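Evening all. Long thread about the arm, with tea, because I promised an update in August and then went very quiet.

For anyone new — I'm building a small robot arm in the shared workshop at Orside, and the plan is for it to help take old desktop computers to bits so the parts can go to people who want them. I called it Plustport, after a misspelt label on a parcel, and I'm afraid it has stuck.

The gripper is version 6. Version 5 had lovely rounded fingers that I was very proud of, and they slid off everything I asked them to hold. These ones are flat and plain and much better behaved (sorry, lovely fingers).

Chukwuemeka Akande talked me into putting a little camera down by the wrist as well. I grumbled for a good fortnight about the extra cable and then had to buy him a cake, so there we are.

Deirdre Carroll has been brilliant on the wiring. She made me redo the whole loom with proper strain relief, which took until 15 minutes before closing, and she stayed and held the torch the entire time!

We've moved on to a Dell tower, lid off. I want the arm to learn its way to the blue plastic drive carriers first — they're a nice bright colour and a decent size, and there's room to come at them from above if you mind the cables.

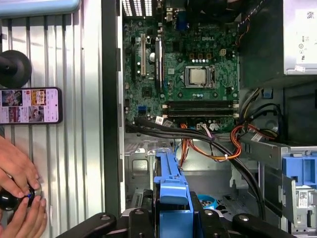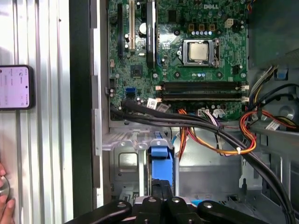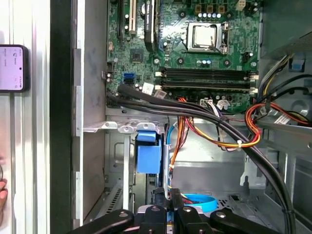 Next jobs, for my own benefit as much as yours

Slow the last bit of the approach right down. I've had it at 40 per cent speed and I'd like to try less, even if it means everybody in the workshop gets bored and wanders off to put the kettle on.

Work out a kinder way round a thick bunch of cables. Chukwuemeka wants to plan a path over the top, and I'd quite like to tie them back and be done with it. We are still friends.

Print another pair of fingers, a touch narrower. If anyone has a part-used reel of black filament going spare, I'll happily swap it for marmalade.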